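Home | About | Meetings | Trials | Documents | Contact

Dundside Serviced Apartments
Equipment Review Group
Minutes of meeting, September 2024

Present: operations, housekeeping, maintenance, purchasing. Jusell (supplier) attended for items 2 to 4 only.
Apologies: front office.

1. Previous minutes

Accepted with one correction. Under item 5, "lease term" should read "notice period". The lease term is unchanged.

2. Jusell two-arm room kit: status of trial

2.1 Jusell tabled its service log for the trial period. The log lists 14 stoppages. Of these, 13 were cleared at the unit by restarting the current task. The remaining one required a technician and is covered under 3.2.

2.2 Housekeeping asked whether a restart returns the arms to the park position first. Jusell confirmed that it does, unless the gripper is holding something, in which case the arm stays where it is and waits for an operator to release the item. Housekeeping asked for this to be stated in the operator card. Jusell agreed.

2.3 The task list under review remains floor pick-up, moving light items clear of the bed and sofa, and handling of cleaning heads. Bed making is not part of the offer and was not discussed.

3. Technical matters

3.1 Gripper. The standard parallel gripper is supplied with metal fingers. Maintenance considers these suitable for rigid items. Items with long fibres are harder, as the fingers close on the fibre before they reach anything solid. Jusell offers a padded finger set as an option. Purchasing noted that the padded set is priced separately and is not in the quote dated for this trial.

3.2 Cable routing. The technician visit was for a cable connector that had worked loose at the wrist. Maintenance asked if the external cables could be clipped along the arm. Jusell can supply clips but advised that slack must be left at each joint, and that clips placed too close to the wrist reduce its turning range. Maintenance to trial clips on one arm only.

3.3 Furniture clearance. The arms need to work between the bed and the sofa without moving either. Jusell's site guide assumes a wider gap than the small bedroom layout provides. Operations asked for a revised guide for that layout. Low-pile carpet is within the guide. Deeper rugs are to be lifted before use.

3.4 Picking soft dark items from the floor. The group discussed the black fuzzy item, apparently a cleaning head, used as a test piece. Jusell's preferred method is a grasp at the lower edge with one arm while the other is brought in from the opposite side.

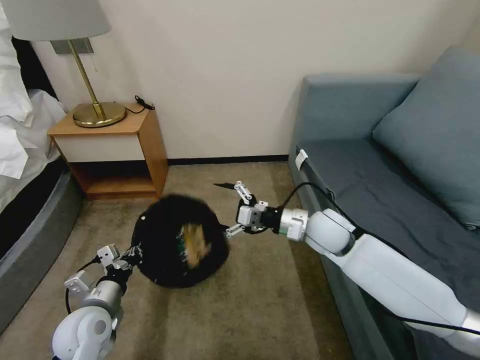 Maintenance asked for the grasp force setting to be recorded against each test piece, so that results can be compared if the padded fingers are bought. Jusell will add a column to the log. The default setting is to be left alone until then.

3.5 Lamps and cords. Bedside lamps are to be treated as keep-out areas in the room setup. Loose power cords are to be placed on the nightstand before a task is started. Housekeeping will add this to the room check.

4. Service agreement

4.1 Jusell offers 2 levels of cover. The basic level is remote support in business hours. The upper level adds site visits and a loan arm during repair. Operations prefers the upper level but wants the loan arm delivery time in writing.

4.2 Software updates are included at both levels. Maintenance asked that updates not be installed during a working shift. Agreed.

Jusell left the meeting.

5. Alternatives

5.1 Mersha has quoted for a single-arm unit on a wheeled base. It costs less, but the quote excludes installation and training. Purchasing to request a complete price.

5.2 Brumar did not reply by the closing date and has been removed from the list.

6. Decision

Trial extended by 3 weeks on existing terms. No purchase recommendation to be made until the revised site guide has been received.

7. Actions

Jusell: operator card, log column, revised site guide.
Maintenance: cable clips, one arm.
Housekeeping: room check wording.
Purchasing: padded finger price, Mersha quote, loan arm terms.

Next meeting to be set when the site guide arrives.

Related documents
Jusell room kit: quote and options
Trial room setup sheet
Mersha single-arm unit: first quote
Equipment Review Group: terms of reference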